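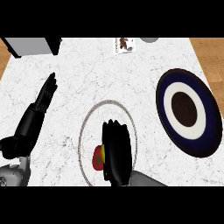

A simulated kitchen counter in Carneck, with the right hand at the red pepper and the navy-rimmed plate beside it.

Carneck FAQ
Last updated 2022-11-06

Carneck is a planning and control toolkit for two-armed robots with multi-fingered hands. We build it and use it every day, and these are the questions that land in our inbox most often. If yours is missing, write to us. We love getting mail about this stuff!

What does Carneck do, in one paragraph?
You give it a robot model, a scene and a goal such as "pepper on plate." It works out a grasp, plans a path for both arms so they stay out of each other's way, and sends joint targets to a controller. Everything in between gets logged, so you can scrub back through a run and see which grasp was picked and what it was scored against.

Do I need a real robot to try it?
No. Most people start in the simulator and plenty of them stay there for months. The kitchen scenes load with one command, and the arms, hands and objects are all set up.

Why kitchens?
They're full of awkward problems! A bell pepper has lobes, so two grasps a finger's width apart can behave very differently. A plate is wide and low and easy to clip with a knuckle. A marble counter is bright and streaky, and perception code that did fine on a plain gray table may start finding edges in the veining. We learned a lot in the first week after swapping the table out.

Does the planner use both arms every time?
Only when the task needs it. For a single small object it usually picks one arm and parks the other somewhere with clearance, hand open. The parked arm is still part of the collision check on every step. You can force a choice with the arm setting in the task file (left, right, both or auto).

The fingers hide the object once the hand gets close. How does perception cope?
This is my favorite question, and the part Feven Fikre has put the most work into. Look at the pepper at the top of the page: the hand covers most of its right side in that view. A detector that starts fresh on every image will shrink the object, shift it, or lose it altogether. Carneck keeps a pose estimate from before the approach and updates it with whatever is still visible, plus the joint readings from the fingers. When the two sources disagree by more than a threshold, the hand pauses and the log gets a flag. The threshold is yours to set. Start loose.

Can it handle clear or very thin objects?
Partly. Outlines with the countertop showing through them are hard, and depth alone won't save you. In simulation you can switch on ground-truth poses for those objects and work on planning while perception catches up. On hardware, we suggest a marker or a known position for now.

What about things at the back of the counter?
Anything in the scene file is an obstacle by default, including items the camera only catches a sliver of. You can tag an object "ignore" if it's well out of reach, and planning gets a little faster. I leave mine on.

How big is the test suite?
There are 304 scenes and 2,958 recorded tasks across them. A full run is an overnight job on our machines. The short suite has 11 scenes and is what we run before every merge. Amanuel Yimer picked those for being annoying, and they have earned it.

My hand closes before it reaches the object. What's wrong?
Nine times out of ten it's the pre-grasp offset. Check that the palm frame in your hand model points the way you think it does — a flipped axis gives exactly this behavior. Turn on the frame overlay in the viewer and look at the palm from two sides. If the axes look right, send us the log folder and the hand model.

Can I bring my own hand?
Yes, please do! You need a model file, joint limits and a list of contact patches on the fingers. Up to 5 fingers per hand are supported. Lemlem Abdella wrote the import guide, and it includes a checklist for the contact patches, where most people get stuck.

Does it work with Nirlow?
Yes. Nirlow is our log viewer and it opens Carneck runs directly. You can also export to plain CSV if you already have plotting scripts you like.

What's coming next?
Handing an object from one hand to the other, in midair. It works in simulation on easy shapes and we're very excited about it, but peppers still get dropped. We hope to have a first version out in January.

How do I report a bug?
Send the task file, the random seed and the log folder. The seed matters a lot — without it we may never see the same grasp you saw. Adanech Workneh reads the reports first and will point you to the right person.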